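# Chapter 3: Recording at Home

Most recorded music used to be made in rooms built for the purpose. A studio charged by the hour, and a band that arrived with half-finished songs paid for the time it took to finish them. Home recording changed the order of the work. Writing, arranging and recording can now go on together, and a part may be kept from the first evening it was played.

This chapter follows one record from demo to release. Korkor Agbeko made *Brerenura* in a rented bedroom, with one microphone, a second-hand keyboard and a laptop. She sang most of the lead vocals late at night, when the road outside was quiet. The drums were programmed, apart from two tracks on which Kwabena Mensah played a hand drum in the hallway. The small label Osei pressed 981 copies, and 876 of them were sold by post.

We look first at the room. A bedroom with a carpet, curtains and a full bookcase absorbs a good deal of high sound, but low notes still build up in the corners. Agbeko moved her microphone several times before she settled on a place near the wardrobe. Section 3.2 explains how to test a room by clapping, by speaking and by playing a slow scale.

Section 3.3 deals with layering. Agbeko often sang the same line three times and placed the takes left, right and centre. The effect is thick and slightly blurred, and it suits slow songs better than quick ones.

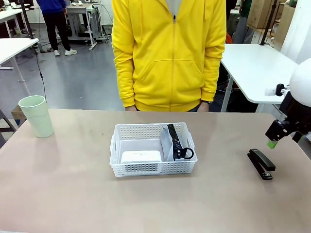

Section 3.4 turns to mixing. Effie Kerr mixed the album from files sent to her online, and her notes on the song "Codaseo" are printed in full. They show how much she took out: a second bass line, most of the echo on the voice, and the whole of the original introduction.

Before reading on, listen to "Codaseo" twice, once on headphones and once through a speaker. Write down each sound you can pick out and the point at which it enters. You will need the list for the first exercise.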